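Cell upkeep meeting, 2024-09-10, back bench

In the room: Eun-ji Ha, Gunther Rothe, I-seul Kang, Ju-won Kang, and me (Kyung-tae So, taking notes again). Nobody from Lacson could make it, so their items are parked at the bottom.

**Last time's notes**

Approved with one fix from Ju-won: the spare gripper fingers went into drawer 22, and I'd written them down as being in the tall cabinet. Sorry to anyone who went through the tall cabinet.

**Cables over the wrist**

This ate up most of the hour. Eun-ji has been unhappy with the cable bundle on the KUKA ever since we moved the bin in June, and she'd like it redone before we start the Ikby runs. Her worry is the loop over the wrist joint. With the arm up high there's plenty of slack and everything looks great, but once it's reaching down into the bin the loop slides over to one side and the gripper leads end up dangling wherever they feel like. She has watched one brush the bin wall on the far-corner picks, and she doesn't want to find out what a hundred of those does to the jacket.

Gunther said a shorter loop will just move the strain up the arm, and he'd much prefer a second strap point behind the wrist with the loop left the way it is. I-seul asked if we could do both, a little shorter and a strap. There was some back and forth about whether the last joint still gets its full turn if we do that. Gunther thinks yes, Eun-ji thinks yes but wants to see it done slowly by hand first. I stayed out of it, mostly, except to say please use hook-and-loop straps this time and keep the zip ties out of it! I cut into a sleeve taking the last ones off and I'm still annoyed with myself.

We had the arm down in the bin to talk it over:

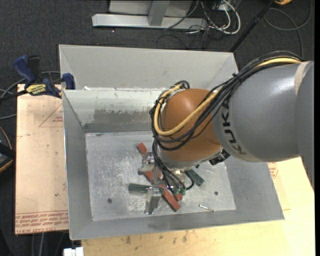 *Arm at the low pick position, cables as they are now. Blocks are the red and green test set.*

Agreed: one strap behind the wrist, loop length stays put for now, and Eun-ji and Gunther jog it through all the bin corners at low speed before anybody runs a program. If it still brushes, we shorten it and try again. Gunther also wants the small green connectors on the gripper checked while they're in there, just a gentle tug on each one. Fine by everyone.

**Loose screw**

There's a little silver screw on the bin floor, over to the right of the blocks. Ju-won spotted it and asked whose it is. It could be off the gripper, or it could be something one of us dropped, and we couldn't settle it by arguing. I-seul will go around the gripper with a driver and the parts sheet and see if there's an empty hole. No cycling the gripper until that's done, please - that includes "just one quick open and close" (I know who I'm talking to, and it's me).

**Bin and clamps**

The two blue bar clamps are still what we're using on the bin edge. They were meant to last a week. Ju-won has drawn up a proper bracket and priced it through Drikov, 94 dollars for the pair with the bolts. I think that's a bargain, Gunther thinks he could make them himself out of scrap, and we've all heard that before, so we're ordering them. Until they come, whoever opens up in the morning gives the clamps a quarter turn's worth of attention and then checks the bin hasn't shifted against the marks on the table.

Eun-ji asked whether the scratches on the floor plate matter. For picking, no. For the vision side I-seul isn't sure, and she'd like the plate and the back wall wiped down before she redoes the reference shots, since the grime up there has been bugging her. We'll do dry cloth first, then the mild cleaner, nothing gritty. Ju-won offered to take that on Thursday.

**Fault log**

I read out what's in there. The only one that keeps coming back is the one we've been calling 3134 after its ticket number, where the gripper reports closed and the arm stops and waits for somebody. It came up 3 times since the last meeting, each time on a low pick. Gunther is pretty sure it's a lead getting pulled, which would tie in nicely with the cable business, but he admits he'd say that about anything. We'll leave the ticket open and look at it again after the strap is on. If you get it, write down the pick position before you hit reset. The last entry just says "again" and I can't do much with that.

**Aver pendant holder**

Still hasn't shipped. I'll call them.

**Parked for Lacson**

- Revised payload numbers for the new fingers
- Whether they want the old fingers back

**Who's doing what**

- Eun-ji and Gunther: strap, connector check, slow jog through the corners
- I-seul: hunt for the missing screw hole, then reference shots once the bin is clean
- Ju-won: order the brackets, wipe down plate and back wall
- Me: buy straps, call Aver, tidy up the fault log so it has a column for pick position

Next meeting same time, two weeks out. Gunther asked if we could start ten minutes later on account of his bus and we said sure.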